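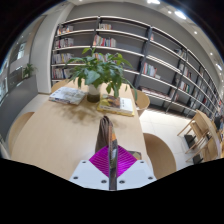

A table and the long bookshelf, June

I followed the news from Haltar all this week. The border office there has sent home an election observer, Vidar Strömberg, and gave him 12 hours to pack. The ministry says he took photographs of a radio mast. His mission says that he only counted polling stations, 354 of them, as his paper allowed.

I do not know who is right. My friend Folasade Garba worked three years as an interpreter for a similar mission, and she told me that such accusations come mostly before a vote. The local staff fear them more than the foreigners do, for they have no other country to be sent to.

The mission will publish its answer next week and I will write again then.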